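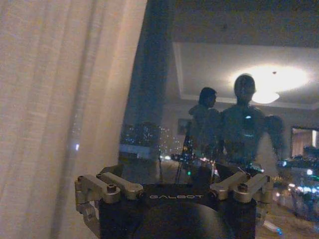
밤 시간대 커튼 작업. 유리창에 사람과 로봇이 나란히 비친다.

커튼 치는 로봇한테 무슨 사고가 나겠어, 하고 갔습니다. 진짜로요. 무거운 걸 드는 것도 아니고 칼을 쓰는 것도 아니고, 저녁에 창가로 가서 커튼 자락을 잡고 옆으로 쭉 끌면 끝나는 일이잖아요. 그런데 두 시간 넘게 이야기를 듣고 나오니까 우리 집 커튼도 좀 다르게 보이더라고요.

제가 만난 사람은 둘입니다. 리불로프에서 제어 소프트웨어를 만드는 안도윤 씨, 그리고 같은 팀에서 현장 안전을 맡은 이라이스 베세라 씨. 2026년 3월 7일 토요일 오후, 두 사람이 실험용으로 쓰는 레지던스 '카데티'의 거실에서 만났고요. 베세라 씨는 한국에서 산 지 꽤 돼서 인터뷰는 전부 한국어로 했습니다. 가끔 단어가 안 떠오르면 손으로 그려 보여 주셨는데 그게 말보다 잘 통했어요.

먼저 배경부터 조금. 이 팀은 가정용 동작 묶음을 만들고 있고, 그 안에서 천을 다루는 부분을 '스티스틴'이라고 부릅니다. 커튼, 식탁보, 이불 같은 것들요. 커튼 닫기는 작년부터 3,000회를 목표로 반복 시험을 했대요. 같은 창, 같은 커튼만 한 건 아니고 천도 바꾸고 시간대도 바꿔 가면서요.

"낮에는 정말 심심할 정도로 잘됐어요." 안도윤 씨 말입니다. "잡고, 당기고, 놓고. 그래서 저희도 좀 풀어져 있었죠. 커튼은 쉬운 과제라고 생각했으니까요."

문제는 밤이었습니다. 12월 어느 저녁, 2,892번째 시험에서 로봇이 커튼을 끌고 가다가 멈췄어요. 멈추는 것 자체는 이상한 일이 아닙니다. 손목 카메라에 사람이 잡히면 팔이 서도록 되어 있으니까요. 몇 초 있다가 다시 움직였고, 또 멈췄고, 다시 움직였습니다. 그리고 세 번째로 움직일 때 팔이 확 당겨졌습니다. 커튼이 팽팽해지더니 레일 끝을 잡고 있던 고정쇠가 천장에서 빠졌고, 레일 한쪽이 그대로 내려왔어요.

그 밑에서 제일 가까이 있던 사람이 베세라 씨였습니다.

"어깨 옆으로 지나갔어요. 이만큼." 손바닥을 세워서 어깨 옆에 대 보이시는데, 한 뼘이 안 됩니다. "맞지는 않았어요. 그런데 저는 소리가 더 무서웠어요. 알루미늄이 마룻바닥에 떨어지면 소리가 굉장히 커요. 비상정지를 눌렀는데, 누르고 나서도 한참 손을 못 뗐어요."

다친 사람은 없었고 마루만 조금 파였습니다. 지금도 그 자국이 남아 있어서 제가 양말 신은 발로 슬쩍 밟아 봤어요. (느껴집니다. 꽤 깊어요.)

그럼 왜 그랬을까. 여기서부터 안도윤 씨가 의자를 당겨 앉으셨는데, 제가 이해한 만큼만 옮겨 볼게요.

밤에 불 켠 방에서 창을 보면 바깥 야경이랑 방 안이 겹쳐 보이죠. 천장등도 비치고 사람도 비치고요. 로봇의 손목 카메라도 똑같은 걸 봅니다. 그래서 사람 인식 프로그램이 유리에 비친 사람을 창문 너머에 서 있는 사람으로 판단했다는 거예요.

"거기까지는 괜찮아요. 안전 쪽으로 틀린 거니까요. 없는 사람을 있다고 보고 멈추는 건 귀찮을 뿐이지 위험하진 않다고, 저희는 그렇게 생각했어요. 저도 그렇게 말하고 다녔고요."

그런데 커튼이 얇았습니다. 빛이 비치는 성긴 천이라, 주름이 어떻게 지느냐에 따라 유리에 비친 모습이 보였다 안 보였다 합니다. 보이면 사람 있음, 가려지면 사람 없음. 그러니까 로봇이 멈췄다 갔다를 반복한 거죠. 커튼이 흔들리는 것도 한몫했고요. 로봇이 멈추면 천이 출렁하고, 출렁하면 주름이 바뀌고, 주름이 바뀌면 판정이 또 바뀝니다.

"그게 방아쇠였고, 진짜 잘못은 따로 있었어요." 안도윤 씨가 종이에 선을 두 개 그리셨습니다. 위의 선은 팔이 가야 할 위치, 아래 선은 팔이 실제로 있는 위치. 사람이 감지되면 아래 선은 멈춥니다. 그런데 위의 선이 안 멈췄어요. 팔은 서 있는데 계획은 혼자 계속 앞으로 가고 있었던 겁니다.

저는 여기서 에스컬레이터 생각이 났어요. 나는 서 있는데 내 짐만 먼저 올라가는 느낌? 그렇게 말했더니 안도윤 씨가 좀 웃으시고는, 짐에 줄이 묶여 있고 그 줄을 내가 잡고 있다고 생각하면 더 비슷하다고 고쳐 주셨습니다. 다시 움직여도 된다는 신호가 오는 순간, 그동안 벌어진 거리를 한꺼번에 따라잡으려고 팔이 튀어 나간 거래요. 속도 제한은 걸려 있었는데 빈손일 때 기준이었고, 천을 꽉 잡고 있을 때의 힘은 따로 막아 두지 않았답니다.

"로봇 손이 잘못한 건 하나도 없어요. 시킨 대로 꽉 잡고 있었죠. 저희가 짠 부분이 틀린 거예요. 이건 꼭 써 주세요."

꼭 썼습니다.
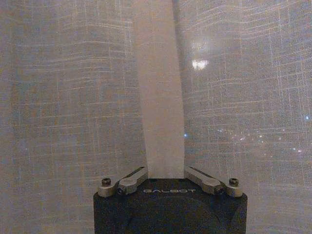
그리퍼의 두 링크 사이로 이어지는 밝은 띠. 뒤로 얇은 커튼과 불빛이 보인다.

손목 쪽 카메라로 찍은 화면을 같이 보면서 이야기를 이어 갔는데요, 저는 솔직히 이런 걸 보고 뭘 판단한다는 게 신기했어요. 제 눈에는 온통 천의 격자무늬거든요. 오른쪽 위로 빛이 하얗게 번져 있고, 그 아래로는 푸르스름한 점들이 흩어져 있고요. 베세라 씨는 다른 걸 보시더라고요.

"저는 밝은 데부터 봐요. 이제 습관이에요. 빛이 번져 있으면 그 둘레의 무늬가 흐려지잖아요. 여기서 프로그램이 뭘 봤다고 할까, 그걸 먼저 생각해요. 옛날에는 손만 봤어요. 제대로 잡았나, 안 잡았나."

사고 다음 날부터 둘은 기록을 처음부터 다시 뒤졌습니다. 3,000회 가운데 중단이나 개입 없이 끝난 게 2,967회. 숫자만 보면 자랑할 만하죠. 실제로 사내 발표 자료 초안에 그 숫자가 크게 들어가 있었대요. 그런데 나머지를 하나하나 열어 보니 그중 11건이 밤에, 유리 반사 때문에 멈췄다 간 경우였습니다. 2,892번째보다 앞선 것도 있었고요.

그럼 전에도 조짐이 있었던 거네요, 하고 제가 물었더니 잠깐 조용해졌습니다. 베세라 씨가 먼저 대답하셨어요.

"있었어요. 제가 메모도 썼어요. '밤에 두 번 멈춤, 재개 후 약간 빠름.' 제 글씨예요. 약간 빠름. 그걸 써 놓고 다음 시험을 시작했어요."

안도윤 씨는 그 메모를 읽었지만 '약간'이라는 말에 넘어갔다고 했습니다. 그래프를 열어 보면 금방 보였을 텐데 안 열었다고요. 작업이 성공으로 끝났으니까 성공 폴더에 들어갔고, 성공 폴더는 아무래도 덜 보게 된대요. 그 말은 저도 좀 찔렸습니다. 저도 잘 나간 원고는 다시 안 읽거든요.

고정쇠 이야기도 물어봤어요. 커튼 레일이 원래 그렇게 쉽게 빠지나요? 레일을 단 곳은 동네 인테리어 가게 '성'인데, 사장님이 오셔서 보고는 한참 천장을 올려다보다가 그러셨답니다. 사람이 매일 살살 당기는 걸로 생각하고 단 거지, 누가 줄다리기할 줄 알았으면 이렇게 안 달았다고. 안도윤 씨는 이 말을 꽤 무겁게 들었대요.

"보통 집의 레일은 다 그 정도예요. 저희가 시험실 레일만 튼튼하게 바꾸면 시험은 통과하겠죠. 그런데 남의 집에 가면 또 떨어져요. 그래서 레일은 똑같은 걸로 다시 달아 달라고 했어요. 사장님이 이상한 사람들이라고 하시더라고요."

고친 내용은 이렇습니다. 우선 팔이 멈추면 계획도 같이 멈춥니다. 당연한 소리 같은데 그게 안 되어 있었던 거고요. 다시 움직일 때는 멈춘 자리에서 새로 계획을 세우고, 천을 잡은 상태라면 먼저 조금 늦춰서 팽팽한 걸 풀고 시작합니다. 당기는 힘에도 상한을 두었습니다. 그 선을 넘으면 손을 놓아요. 예전에는 놓치면 실패로 쳤는데, 이제는 제때 놓은 것도 제대로 한 동작으로 기록한다고 합니다.

그리고 짧은 시간 안에 멈춤이 되풀이되면 혼자서는 다시 출발하지 못합니다. 사람이 와서 보고 눌러 줘야 해요. 이건 베세라 씨가 밀어붙인 조건입니다. 팀 안에서 반대가 꽤 있었대요. 집에서 쓸 물건인데 커튼 치다 말고 사람을 부르면 그게 무슨 자동이냐고.

"저는 그냥 그날 녹음을 틀었어요. 레일 떨어지는 소리." 베세라 씨가 어깨를 으쓱하시더라고요. "그다음에는 회의가 빨리 끝났어요."

제가 제일 오래 붙잡고 물어본 건 유리창이었습니다. 그럼 창문 쪽에 보이는 사람은 그냥 무시하게 하면 안 되나요? 너무 쉬운 답 같아서 물으면서도 좀 부끄러웠는데, 팀에서도 제일 먼저 나온 의견이었다고 해요. 그리고 두 사람 다 반대했답니다. 창 너머가 베란다인 집이 있으니까요. 베란다에서 빨래 걷던 사람이 커튼을 젖히고 들어올 수도 있고, 아이가 커튼 뒤에 숨어 있을 수도 있고.

"애들은 커튼 뒤에 꼭 들어가요." 안도윤 씨가 말하고, 베세라 씨가 바로 받았습니다. "우리 조카는 거기 살아요."

그래서 반사인지 진짜인지 헷갈릴 때는 여전히 멈춥니다. 대신 멈추고 나서 뭘 하느냐를 바꾼 거죠. 비친 모습은 로봇이 움직이면 같이 움직이니까 그걸로 가려내는 방법도 시험하고 있는데, 아직 자신 있게 말할 단계는 아니라고 해요. 얇은 커튼이 한 겹 끼면 확 어려워진다고요. 암막은 오히려 편하답니다. 안 보이니까요.

밤 시험은 한동안 쉬었다가 다시 시작했다고 합니다. 바뀐 게 하나 더 있다면 사람이 서는 자리예요. 이제 레일 바로 밑에는 아무도 서지 않고, 바닥에 테이프로 선을 그어 놨습니다. 저는 그것도 모르고 이야기 듣는 내내 그 선을 넘어 다녔어요. 로봇이 꺼져 있을 때라 봐주신 건데, 나중에 베세라 씨가 아주 정중하게 "원래는 안 돼요" 하셔서 얼른 뒤로 물러났습니다.

마지막으로 안도윤 씨한테 그 발표 자료는 어떻게 됐느냐고 물었어요. 2,967이라는 숫자가 크게 들어가 있었다는 그 자료요.

"숫자는 그대로 있어요. 틀린 숫자는 아니니까. 옆에 11을 같은 크기로 넣었어요. 디자인하는 분이 균형이 안 맞는다고 하셔서 지금 조율 중이에요."

나오는 길에 베세라 씨가 현관까지 배웅해 주시면서, 집에 가면 커튼 레일 나사 한번 돌려 보라고 하셨습니다. 돌려 봤어요. 왼쪽 게 헛돌더라고요. 다음 주에 '성' 사장님 번호를 받기로 했습니다.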